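Cellule Istcombe, poste vapeur : notes d'entretien

Version du Aug 14, 2022. Remplace la feuille de March, devenue illisible à force de café.

Contenu : 1804 enregistrements, dont 1382 relus. Le reste attend un courageux.

Avant de lancer Dosell :
- essuyer les patins des doigts, puis les ouvrir en grand ;
- vérifier la boucle de câble le long du bras ;
- resserrer les vis des biellettes tous les 60 cycles, même si Trelberg jure qu'elles tiennent ;
- recalibrer avec Daza si l'écart dépasse 6 mm.

Vues du poste :

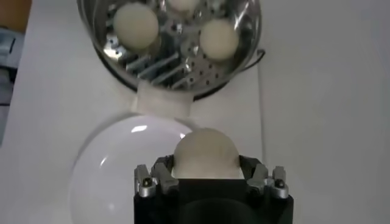
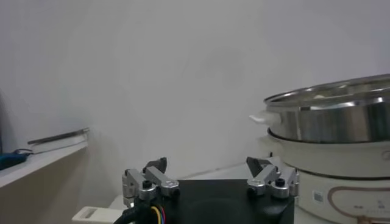
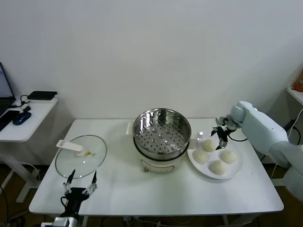

Pinces à biellettes métalliques, poste vapeur, cellule Istcombe.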